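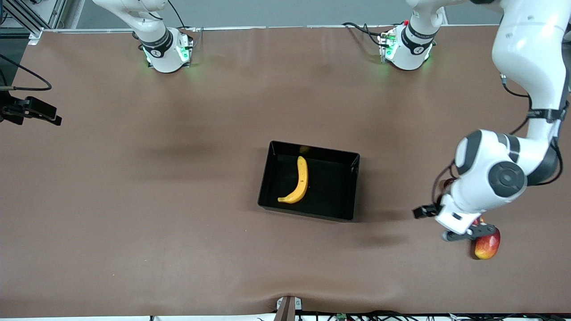 Banana in the tray, apple on the table.

Leave the grid alone
Tuesday, February 11, 2020

So the Plotent Cup is bringing in reversed grids for the second race of every weekend, and I've been grumbling about it to anyone who'll stand still long enough. My wife has heard it twice. Now it's your turn.

If you missed the announcement, the finishing order of race one gets flipped for race two. All 16 cars, not just the top eight or whatever it is other series do. Win on Saturday and you start stone last on Sunday. Come last on Saturday (having, say, spun on your own at the first corner) and congratulations, you're on pole!

I do understand why they want it. Some of last season's Sunday races were dreadful. I drove to Trorkum in November, in the sort of rain that gets in through your zips, and watched Tadeo Valdebenito lead from the first corner to the flag in the Bultar car. Lovely driving, and I'd have struggled to stay awake if I hadn't been so cold.

But what I remember from that weekend is the Saturday, and specifically qualifying. Valdebenito had already done a lap good enough for the front row and he went out again anyway, on a drying track, and took so much kerb at Mansilla that the man next to me said a word I can't put here. He got pole. The whole bank cheered, including people in other teams' hats. It meant something because he got to keep it, or at least he'd earned his chance of keeping it.

Under the new rules qualifying still sets the grid for race one, so you could say nothing's been lost. I'm not convinced. Imagine you're running ninth on Saturday with a couple of laps left, nobody to catch and a few points on offer. Do you defend like mad against tenth, or do you have a think about where you'd like to be on Sunday? I'd have a think. I'm not proud of it, but I would, and I reckon a good few of them will too.

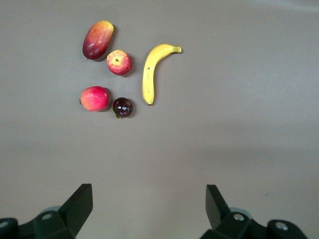
What about the passing?

The usual answer is that fast cars starting at the back means loads of overtaking, and it probably will. I just don't think all overtaking is worth the same. Watching the champion go by somebody who's 3 seconds a lap slower is like watching a taxi go past a milk float. The pass I still go on about in the pub is Patricio Aravena's at the hairpin two years ago, and he'd been stuck behind that car for most of the race, trying the inside, trying the outside, dropping back and having another go. Two drivers of pretty much the same speed. More of that, please.

There's the bent metal as well. Small teams pay for their own bumpers, and the quickest people coming through the whole field on lap one is going to get expensive.

What I'd try first

Make the Sunday race longer, with a proper qualifying session of its own on Sunday morning. Give a couple of points for pole so there's a reason to hang it all out. And do something about the tyres, which currently last so well that you can drive flat out from start to finish without a thought in your head.

I'll still go, of course. I've already bought my Trorkum tickets and a better coat.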